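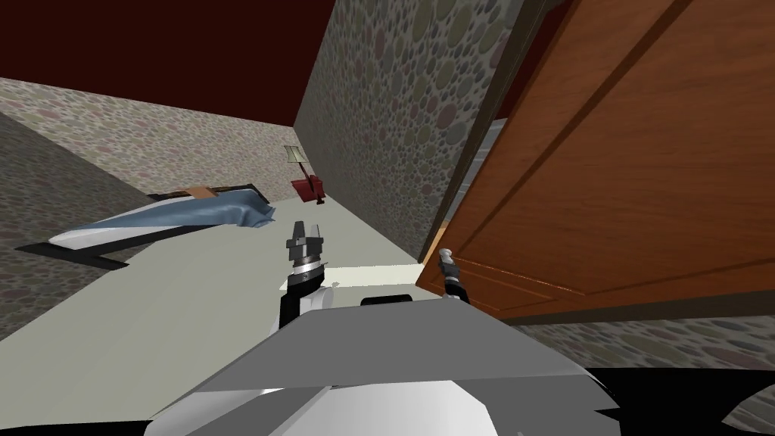
Door practice in the simulator. Bedroom layout, door open, both grippers in view.

1/ We run 598 beds at the Akevberg staff lodgings, and since October part of my shift is spent in Plilik, the simulator Zuvmont gave us with the robot.

2/ I used to do rooms all day. Now three of us on housekeeping take turns at the desk, up to two hours each, marking where the arms get too close to a door or a bed.

3/ My back likes it. My eyes don't. The pay is the same for both, and we have asked about that.

4/ The Rennie building is first on the list. Doors only to start with. Beds stay with us.

5/ What I miss is talking in the hallway. At the desk you wear a headset and work alone.

6/ Hours for the new year aren't posted yet. I'll add to this thread when they are.

2020-11-20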